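Open day at Darnudholm: two arms, three bins

October 22, 2022

The automation center at Darnudholm opens its doors once a year, and I finally made the drive. Parking is behind the Rotex building, not in front of it as the flyer claims. Admission was free. The coffee was not.

Most of the ground floor was what you would expect: a palletizing cell behind a fence, a conveyor with a reject gate, a stand from Aguiar with cable carriers laid out by bend radius. I took one of their charts. It disagrees slightly with the one I have at home, and I will have to find out which is older.

The part worth the trip was upstairs. The task is sorting small blocks by color into bins, with two arms sharing one table. Sorting by color was solved long ago with a fixed camera and a lookup table. What the group wants to know is whether two arms can work in the same space without a hard partition down the middle. The usual answer is a keep-out zone for each arm, which is safe and wastes a good part of the table. Their answer is a learned policy trained on demonstrations driven by a person, 2,000 of them so far, of which 359 were thrown out for bad timestamps. I asked about the timestamps and got a longer reply than I expected – the wrist cameras and the joint encoders were on separate clocks until February.
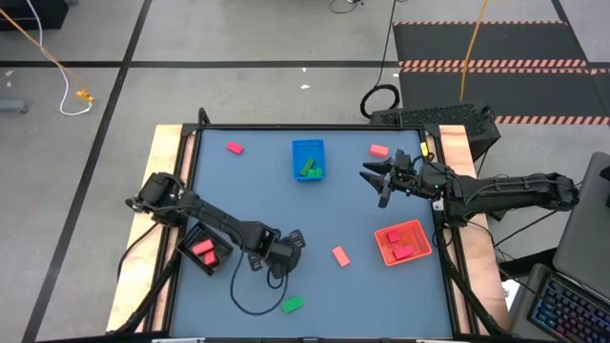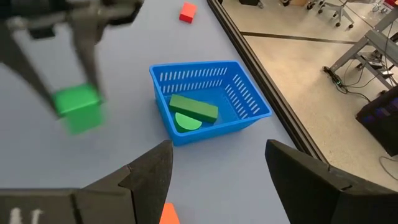 The pace is slow. A pick takes long enough that you can guess which block is next and be wrong before the fingers close. The approach speed is capped in software, and the cap can be raised, but the cable routing is the real limit. Any slack that is enough for full reach is too much when the arm is folded. A spring return on the cable would help. They have tried one and took it off again for reasons I did not write down.

Grasping flat-sided blocks with parallel fingers is forgiving. Curved pieces are less so. If the fingers land off center on the curve, the block rotates as the grip closes, and the policy has to recover or drop it. The wrist view matters here, as the overhead camera loses the block once the gripper is above it. I would have liked to see force readings next to the video. Grip force is inferred from motor current on these, and current is a poor substitute at low loads.

The run I watched longest lasted 13 minutes. The handout lists 557 logged evaluation runs but does not define a success, so I can't say much about the rate printed next to it. A block resting on a bin rim could count either way.

I skipped the afternoon talk on scheduling and went back downstairs to look at the Tostthorpe feeder, a vibrating bowl that does one job very fast and has no opinions about color. The two machines have little in common. Still, I spent longer at the bowl than I meant to. The track had been shimmed with what looked like brass strip, and the person on the stand did not know who had done it.

Next time I would go early, before the stairs get crowded, and bring ear protection for the ground floor.

4 comments

benchvise
Did they say how they synced the clocks in the end? We have the same problem with two USB cameras and a motor controller.

Reply from the author
Hardware trigger line to both cameras, encoders stamped off the same source. No part numbers given.

oldfeeder
Brass shims on a bowl track are normal. They wear, you swap them. Steel marks the parts.

k_lathe
Which way does the Aguiar chart differ? Mine has the smaller carriers at a tighter radius than I would dare use.

Shares: 13

Contact | © 2022 | Back to top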